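The Dressing Table

Anathi Sibiya had wanted a dressing table since she was six, and now, with the keys to flat 253 still cold in her pocket, she had one! Her aunt Petronella had left it to her, along with the little stool and a note that said only, "Sit up straight."

"It's far too grand for you," said Busisiwe, delighted. She had come to help unpack and had so far unpacked the biscuits. "Look at those legs. It's practically curtseying."

Anathi laughed and set the yellow flowers on top. They looked marvellous there — like something out of a play, the second act, just before the letter is read.

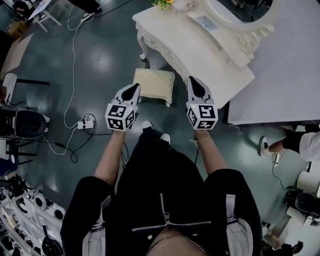

The dressing table and its stool, with the flowers and the blue card.

The card was the odd thing. It was pale blue, and it had slipped out from behind the drawer when Busisiwe tugged at it. Anathi had propped it against the foot of the mirror and hadn't dared turn it over.

"Well, go on!" said Busisiwe, through a biscuit.

Anathi sat down on the stool, very straight, and picked it up. Her aunt's handwriting, all loops and hurry. Dinner at Groser, December, wear the green. And underneath, in somebody else's hand, one enormous, joyful yes.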